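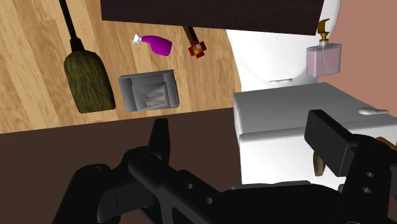

Fig. 2. Plank floor with visible grain; a broom lies on the boards at left.

Unit 5: Movement in wood flooring
Notes by Yvonne Heywood

Wood swells and shrinks mostly across the grain. Change along the length is small and is left out of the worksheet.

Terms
Moisture content (MC): mass of water divided by oven-dry mass, times 100.
Equilibrium MC: the value at which a board neither gains nor loses water in steady air.

Gaps open in heated rooms in December and close again in summer. Do not fill them in winter.

Read Bodnár, section 2, before the lab. Bring a calculator and your MC table.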